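Equipment plan for the harness cell: what we are asking for this year

March 2021

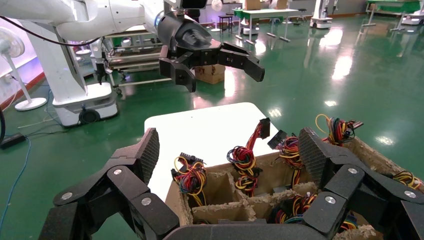
The request for the second half of the budget year went to Panagiotis Pappas last week, and several people have asked what is in it. The short version is fingertip pads, one spare hand, floor power and a decision on arms that we have put off until September.

Pads come first. The diamond-patterned ones wear faster on wire work than they did on the bottle trials, and we have been ordering them a few at a time and paying shipping on every order. Eftychia Vrettos went through the purchase records and found we bought 77 last year in small lots. The plan is to order 126 at once from Tamgate, which gets us to their lower price and should last through next spring. They will be kept in the locked cabinet with the screws that go with them. Please sign them out.

The spare hand is the largest single line. When a finger segment fails now, the hand goes back to the supplier and that station stops until it returns. The last repair took 12 working days. Obaidul Bandara asked Drivia and Pimovura for quotes. Drivia is cheaper on the hand but charges separately for the wrist adapter, and by the time you add it the two are close. We recommend Pimovura on the strength of the repair terms. Their quote is good until the end of next month, so a late approval means asking again.

Floor power is a smaller item, but it has held up more sessions than the hands have. The mobile bases share the room with the carts and tables, and moving a station usually means moving a power strip too. Nektarios Kalogeropoulos has a price of around $2,000 from Panagiotou for new outlets along the two long walls. That does not include patching the epoxy if they have to cut into it. He is getting a second price that does.

We have also asked for a small amount to replace the divided boxes that hold the harnesses. Cardboard has been fine for setting up the task and it costs nothing, but the edges tear and the cells change shape. Prodromos Andreadis would like molded trays with the same cell size so that earlier runs can still be compared with new ones. If anyone has a supplier who will make a short run, send him the name.

No new arms are in this request. Two groups wanted them and both made a fair case, but we don't have good numbers yet on how many hours each current station is in use. Starting this month, please fill in the station log at the end of every session, including sessions that were canceled, and write down the cause. Those hours will go into the September request.

Comments on any of the lines go to Eftychia. Vendor questions go to Obaidul.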